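17th September

Back in the gym after nine days off. My left shoulder was stiff for the first two rounds on the bag and then loosened. Four rounds on the heavy bag, three of shadow, two with the rope. I skipped the double-end ball. Weight after was 195, so there is a bit to come off before October but nothing that needs a sauna suit.

The Durkik show is definitely on. Six bouts, all amateur, with mine down as the third. They moved it from the Morberg hall to the smaller one by the bus depot, which holds 382 with the balcony open. Morberg wanted more money for the ring hire and the club wouldn't pay. I liked the Morberg hall. I lost there once and won there twice, and the changing rooms had a heater.

My opponent comes out of the Furtună gym. Southpaw, taller than me, 26 years old. I watched two of his fights tonight on the laptop. He throws the left straight down the middle and then stands there to see what it did. In the second fight he was tired by the last round and his right hand dropped to his chest. Coach says not to build a plan around that, as he may have fixed it. I wrote it down anyway.
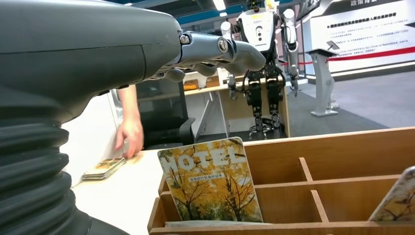

Vol. 3, p. 41

Read the club newsletter after supper. The gate for the spring show came to 3,445 and most of it has gone on the roof. There was also a long piece on scoring that I only half followed. The writer thinks judges give too much credit for coming forward. I come forward a lot, so I suppose I have had some of that credit. I am not sure I would have won the second Morberg fight with three different people at ringside.

Ordered new wraps from Jarnunari, the long ones. The old pair has gone thin over the knuckles and the Velcro comes undone by round three. Also need a mouthguard. The one I have is chewed through on the right side.

Knuckles a little sore, no swelling. Ate chicken and rice, then more rice. Road work in the morning if it isn't raining, the short loop past the canal and back up the hill. Coach wants sparring twice next week with someone left-handed. There is one at the club and he is two weight classes under me, so it will be light work for me and annoying work for him.

Bed by ten.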